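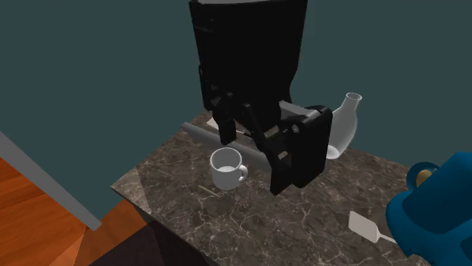 Getting a Grasp Planner to Pick Up a Mug by the Handle

Trarnel docs > Tutorials > Grasping
Last edited 10/26/26

Before you start

You need Trarnel installed, the kitchen counter pack for the simulator, and a planner that already does plain top-down grasps on the block set. If yours still misses blocks, go back and do the block tutorial. A mug will not be kinder to you.

The scene we're using is called counter_clutter. It has a white mug on a marble counter, a gray rod lying behind the mug, a white spatula, a vase, and a big blue thing shaped a lot like a kettle. The handle of the mug points right, toward the open gripper. Enjoy that while it lasts, as we randomize it in step 6.

Step 1. Load the scene and freeze it

Open the scene in the Trarnel viewer and pause physics before anything else. Thin objects on a flat counter like to drift for the first few ticks, and you will otherwise spend an afternoon tuning your planner against a stick that is slowly leaving.

Set the random seed to 372. Any seed will do, but the numbers in our sample logs come from that one, and comparing logs is less fun when every line differs.

Step 2. Get a clean mask for the mug

Run the Sedus segmenter on the wrist view and on the side view. Look at the masks yourself. Do not look at the score, look at the masks.

Two things usually go wrong. The first is the hole in the handle, which gets filled in, so the planner believes your mug has a solid ear. Turn off hole filling in the Sedus settings (it is on by default, for reasons lost to history). The second is the marble. It has pale veins running all over it, and a thin tan stick lies in front of the mug doing a fair impression of one of them. If the segmenter misses the stick, lower the minimum region size until it shows up. You'll pick up a few veins as objects too. Delete those by height: a vein has none.

Step 3. Build the collision world

Export each mask as its own mesh and add it to the planner's collision list. Leave the mug out for now and add it as the target.

Use the real mesh for the mug and convex hulls for everything else, with one exception. The blue kettle-like object has a looped handle, and a hull will wrap that loop into one large lump. In this scene the lump costs you most of the approach directions from the right. Split it into 3 parts and hull each part separately.

Check that the gripper's own finger housing is in the collision model at full width. People shrink it to make plans succeed. Plans then succeed, and the vase goes over.

Step 4. Sample grasps on the handle

Tell the sampler to stay on the handle region and ask for 800 candidates. That sounds like a lot until you see how many are inside the mug wall.

Filter in this order:

Drop any grasp where a finger goes below the counter.
Drop any grasp where the fingers, fully open, touch the rod or the vase.
Drop any grasp that the arm can't reach without flipping the wrist.
Rank what's left by distance from the center of the handle.

If the list is empty, the usual suspect is the approach offset. Ours was set for blocks, which are short and do not mind being approached from nearly anywhere. Raise it and try again before you touch the filters.

Step 5. Plan, then watch the plan

Send the top grasp to Tamuno and plan in 2 parts: a free move to the pre-grasp pose, then a straight line down to the handle. One long plan will work now and then, usually while someone is watching, and then never again.

Play it back at quarter speed with the collision shapes showing. You're looking for the moment when the outer edge of the right finger passes the vase. If the gap looks tight to you, it is tight. Add padding to the vase and replan.

Now unpause physics and run it.

Step 6. Take away the easy version

Turn on handle rotation in the scene file. Your success rate will fall, and you should let it. Save every failed run with Gikeck, which stores the plan, the masks and the seed together, so you can replay a failure later instead of describing it from memory with hand gestures.

Sort the failures by stage before fixing anything. In our runs most of what looked like bad planning was a bad mask with a perfectly good plan attached to it. If you see the arm close neatly on thin air, go back to step 2 and check the handle hole again. The setting resets when you update Sedus — yes, we filed it.

Common errors

"No valid start state": the gripper is already in collision. Raise the arm's home pose.

"Target not found": the mug was exported as an obstacle. Move it out of the collision list.

"Plan found, execution failed": the counter mesh is slightly lower than the real counter surface in the simulator. Re-export it with the scene origin turned on.

Next: Placing the mug back down, right side up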